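Cellivton Kitchen Goods
Home > Prep > Boards > Lallico Grooved Bamboo Board

Lallico Grooved Bamboo Board by Hisau
$63
In stock. Usually packed within two working days.

We've carried boards of all kinds over the years, and this is the one that has made us rearrange the shelf. The Lallico is a plain rectangular bamboo board with rounded corners and a groove that runs all the way around, and we like it enough that it has taken over the spot by the register where the salad spinners used to be. (Salad spinners are now at the back, next to the scales.)

It's a board for leaving out. At 16 inches long it takes a whole loaf, a roasting chicken or a big pile of chopped greens with some room left at the edges for your knife, and it still fits on a counter that already has a toaster and a kettle on it. Most of us have counters like that! The Lallico does very well as the one clear spot in the middle of everything.

THE WOOD

Yes, bamboo is a grass, we know, and every so often a customer is kind enough to remind us. Everybody calls it wood and so will we. The Lallico is built from strips laid side by side along the length of the board and pressed together, and you can see the lines between them if you look closely. The color is a light honey brown. It varies a bit from board to board, and it shifts with the light in your kitchen, so yours may look warmer under a yellow bulb and paler by a window. It also deepens over the first year, especially if you oil it, and I think the older ones look better than the new ones. The board we use in the back room for lunch has gone a lovely toasty shade.

Hisau sands the faces smooth and rounds over the corners, so there's nothing sharp to catch your hip or your sleeve on when the board sticks out a little past the edge of the counter. The long edges are eased too. You can get your fingers under them if you tip the board up from one end first.

THE GROOVE

This is what sold me. A lot of grooves are so skinny that one tomato fills them up and the rest goes on the counter. The one on the Lallico is shallow enough to wipe clean with a single pass of a cloth, but it's wide, and it goes around all four sides without a break. Slice a melon on it and the juice runs out to the edge and stays there. Same with a steak that you were too hungry to rest properly.

It's good at catching crumbs as well, which I hadn't thought about until I got mine home. If your board lives near the toaster, you can butter your toast on it and the crumbs mostly end up in the channel. Carry the board to the sink, tip, done.

The reverse side is flat, with no groove at all. Some people keep that side for bread and cheese and use the grooved side for anything wet. If you cook a lot of garlic and onions, it's a smart habit to get into, and a tiny pencil dot on one end will help you remember which way you decided.

WHERE TO PUT IT

Leave a little space behind it if you keep jars and canisters along the wall. A tall lid with a knob is easy to knock when you're reaching for the spoon crock in a hurry, and it's nicer if the board has a hand's width around it on the sides you work from. I keep mine at a slight angle to the wall. I couldn't tell you why that feels better for my right arm, but it does, and I've noticed plenty of other cooks doing it.

On stone or any slick countertop, put a damp dishcloth or a piece of shelf liner under the board before you start cutting. There are no feet on the Lallico (they'd stop you from flipping it over), so a cloth is the way to go. Wring it out well and don't leave it under there afterward.

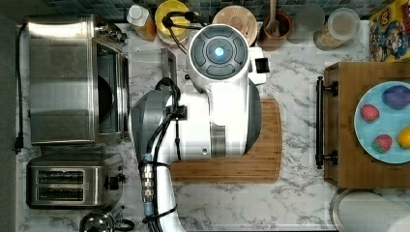
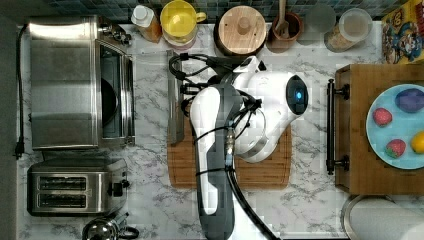
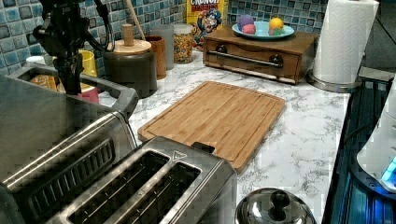
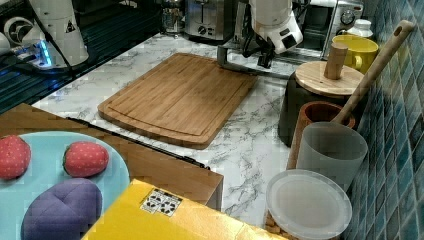
The grooved board on a marble-patterned countertop, with a toaster on the same counter in each picture.

THE DETAILS

Maker: Hisau
Model: Lallico, grooved
Material: bamboo, strips laid lengthwise
Length: 16 inches
Shape: rectangular, rounded corners
Groove: full perimeter, one side only
Reverse: flat
Feet: none
Finish: food-safe mineral oil, applied by the maker
Dishwasher: no, please
Microwave and oven: no
Comes with: a printed care card

BEFORE YOU USE IT

The board arrives oiled, but lightly, and it will have spent a while in a carton. Wash it by hand with warm water and a drop of dish soap, dry it with a towel, then stand it on its edge overnight. The next day, give it a coat of mineral oil on every side, including the ends. The ends drink up more than you'd expect, so go back over them a second time. Wipe off whatever is still sitting on the surface in the morning and you're ready to chop.

Don't use olive oil or whatever is next to the stove. Cooking oils go sticky and start to smell after a while, and it takes a lot of scrubbing to get back to a clean board. Any mineral oil sold for boards will do. We sell the Kovalchuk board oil because it has a good spout and doesn't smell of anything, and one bottle lasts ages.

WASHING AND DRYING

Hot water, soap, a soft brush for the groove. Rinse both sides even if you only used one. A board that gets soaked on one face and stays dry on the other is much more likely to cup, and it's a hard thing to fix once it's happened.

Stand it up to dry. Leaning it on its long edge against the backsplash is fine, as long as air can get to both faces, and please keep it away from the side of a toaster oven while that's running. Strong heat on one side is as rough on bamboo as a soak in the sink. Don't set a pot straight from the burner on it, either. A scorch ring can be sanded out, but it's a whole afternoon and a lot of dust.

For smells, rub the board with half a lemon and coarse salt, leave it for a few minutes and rinse. For beet stains, the same thing, and then patience. They fade.

Oil it whenever it looks pale or feels dry under your palm. In a heated house in February that might be every couple of weeks. In summer you can forget about it for much longer. Splash some water on it if you're not sure: if it beads, leave the board alone, and if it sinks in and leaves a dark patch, get the bottle out.

KNIVES

Bamboo is harder than maple and you will feel that under a thin blade. I don't mind it, and I like how little the surface scars, but if you own one very fine, very hard knife that you fuss over, you might want a softer board for that knife and the Lallico for everything else. A regular chef's knife with a quick hone now and then gets along with it very happily. A serrated bread knife will leave little lines on any board ever made. Use the flat side for bread and they'll stay out of sight.

No cleavers through bone, please.

WHAT CUSTOMERS HAVE TOLD US

"Bigger than I pictured and I'm glad. I can cut up two peppers and an onion and keep them in separate heaps."

"Groove works. Watermelon tested."

"It's pretty enough that I put it on the table with cheese when people come over, then flip it and use it for chicken the next night. (I wash it!)"

"Mine had a slightly rough spot at one corner. A minute with fine sandpaper and some oil and I can't find it anymore. I'd still buy it again."

"Wish it had a handle. Other than that, a great board and I use it three times a day."

On that last one, we hear you. Hisau has a version with a cutout grip on its list, and we've asked for a sample. The trade-off is that you lose a good bit of cutting room at one end, so I suspect we'll keep stocking this one no matter what.

SHIPPING AND RETURNS

Boards go out in a flat carton with cardboard edge guards. If yours shows up chipped or split, send us a photo of the damage and the box, and we'll ship a replacement before you return the first one. Unused boards can come back within 36 days for a full refund. Once it's been oiled or cut on we can't resell it, but write to us anyway if something's wrong with it and we'll sort it out with you.

If you live near the store, choose pickup at checkout and you can look through the stack for the grain you like best. People do this all the time and we enjoy it as much as they do.

GOES WELL WITH

Kovalchuk board oil, the bottle with the pour spout
Cellivton waffle dishcloths, pack of 4 (a folded one is just right under the board)
Stiff little groove brush, beech handle
Bench scraper, for getting the onions to the pan

Page updated Wednesday, November 5, 2025. The price and stock shown are for the grooved Lallico only.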